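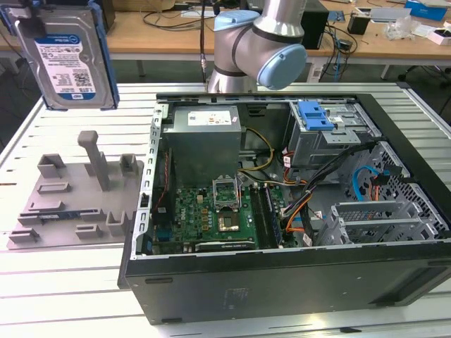 Learning a long assembly job from demonstrations usually goes wrong at the joins between steps. This page explains how to label recorded runs by stage, so that a policy can be trained and scored on each stage separately. We use a desktop computer as the test job. The tower lies on its side with the interior facing up, the hard disk drive starts upright in a blue fixture, and the smaller parts go on a grey 3D-printed plate next to the case. The method is the one we call Purko, after the labelling script.

## What you need

- A set of recorded demonstrations. Ours has 252.
- The labelling script and its config file, `stages.yaml`.
- Joint positions and gripper width logged on the same clock as the video.
- A held-out set of 20 runs that you don't touch until the end.

## 1. Write down the stages

Keep the stages short and give each one a clear end. For the drive we use five:

1. `approach` – the arm moves towards the fixture
2. `grasp` – the gripper closes on the drive
3. `carry` – the drive is lifted and moved over the case
4. `align` – the drive is brought into line with the bay
5. `insert` – the drive goes in and the gripper opens

Our first version had no `align` stage. Carrying and lining up were one label, and the policy learnt to move at a single middling speed for both. Splitting them made the biggest difference of anything we tried.

## 2. Find the easy boundaries

Run the script in automatic mode first:

```
purko label --runs data/train --config stages.yaml --auto
```

It marks `grasp` and the end of `insert` from the gripper width, and the start of `carry` from the height of the wrist. Check a few by eye. If the gripper closes twice because the operator missed, the script keeps the second closing and marks the first as a retry. Leave the retries in.

## 3. Mark the hard boundary by hand

The change from `carry` to `align` can't be read from the gripper, which stays closed throughout. Step through the video and put the mark where the drive is over the bays and sideways travel has stopped.

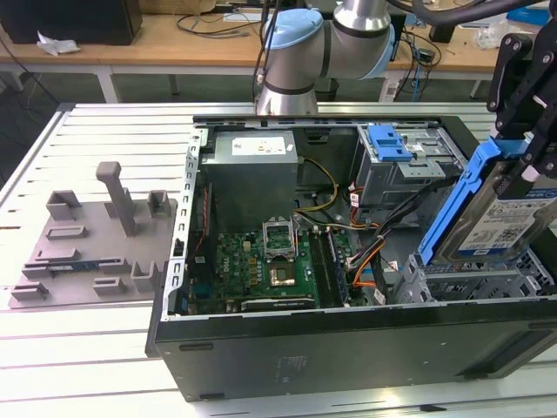
Two people should label the same runs without seeing each other's marks. Where they differ by more than 2 frames, look at the run together and agree on a mark. Nhung Doãn wrote the notes we follow for this, and they are in the `docs` folder. Cables that sag across the view are the usual cause of disagreement – go by the wrist position if you can't see the drive.

## 4. Train

```
purko train --runs data/train --stages all --epochs 800
```

The stage label is fed in as an extra input, and a small second network predicts the next label while the arm is running. Don't weight the stages by length. `carry` is much the longest, and `insert` gets lost under it.

## 5. Score each stage

Reset the arm to the start of each stage and score that stage alone, then score the full job from the beginning. Report both. In our tests the stages scored alone did better than the full job did, and most of the gap came from `align` starting with the drive at a slight tilt. Adding demonstrations that begin tilted narrowed it, though we haven't yet tried this with the memory module.

If your full-job score is higher than one of the single-stage scores, check the reset positions before anything else. We had the `insert` reset set too low until February.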